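Why I'm keeping the grabby hands

I've been putting off writing this because I know what my sister is going to say. She thinks I've joined the robot people. I sell secondhand jewelry out of my front room (mostly beads and bangles, the odd watch, whatever turns up in a house clearance) and the idea that I'd have an opinion about a gripper kit would have made me laugh last May.

But I do have one, and it's that Willalcombe has made a good product and is selling it to the wrong people.

The kit is called the Penrose. You get a pair of hand-held grippers, a little camera for each, the finger pads, and access to the sorting course on their website. You do a job with the grippers instead of your fingers, over and over, and the recordings go to teach a robot arm how to do it. Later on, if you want, you rent the arm. That's the pitch, anyway. The starter set costs $200, and the arm is another $129 a month once you're ready for it, and the brochure spends nearly all its pages on the arm.

I think the brochure has it backwards! The arm is the part I can take or leave. The grippers taught me more about my own stock in a fortnight than I'd learned in years of tipping it out of boxes by the handful. When you have two stubby pads to work with, you find out very fast what's easy to handle and what's a pain. A bangle is a dream – you just poke one finger through the middle and up it comes. A string of pearls slides about like cooked spaghetti. Anything on a cord wants to bring its neighbors along. I'd been pricing my sorting time as if every piece were the same, and they are so not the same.

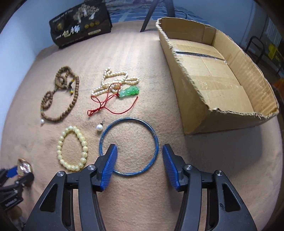

Do you need to know anything about computers to use the kit?

Very little, if you can set up a phone. The cameras pair through the Willalcombe app, and the uploads run by themselves overnight as long as the grippers are on charge.

I do have complaints, and I'll be fair and say the first one is partly my hands. The squeeze is stiff. After an hour my thumb was throbbing, and Leanne Lambert, who has the vintage button shop in Brostumby and bought her set before I got mine, says hers never loosened up either. She wraps the handles in tennis tape. I tried it and it helps, though it makes the trigger feel a bit mushy.

The second complaint is the manual. Six pages, and four of them are safety warnings in different languages. There's nothing on small or floppy things at all. I had to email support to ask how you're meant to pick up a single earring, and Evie Blackburn at the help desk wrote back with a really lovely long answer (go in low, keep the pads level, don't chase it across the cloth) that ought to be printed and put in every box. I've got it taped inside a cupboard door.

Third, and this is the one that bugs me most, they only let you keep nine tasks on the basic plan. Nine! I burned through that with necklaces alone, because a long one and a short one count as separate tasks, and so does putting a thing down if it's going somewhere new. You can delete old ones, but then the practice goes with them. I can't see why a shop my size should have to choose.

People ask me why I didn't go with the Gekus, which is cheaper. I borrowed one for a weekend. It's a nice light thing and the squeeze is much easier, but the pads were smooth and beads just rolled out of them. The ridges on the Penrose pads matter more than I'd have guessed from the pictures, at least for round stuff. If I sold paperbacks I'd probably have bought the Gekus and been perfectly happy.

So back to the wrong people. Willalcombe wants warehouses. All their ads have forklifts in them. A warehouse will look at a hand-held kit, see somebody standing there doing the work slowly, and ask when the arm is coming. Small sellers like me and Leanne already do everything slowly by hand, and we'd pay for the grippers, the course and a decent manual without ever renting the arm. I'd happily pay a bit more a month for unlimited tasks, too. I told them so in the feedback form and got an automatic reply with a forklift on it.

My set is staying. I've got two more boxes of bracelets to get through before the spring fair, and I've ordered spare pads.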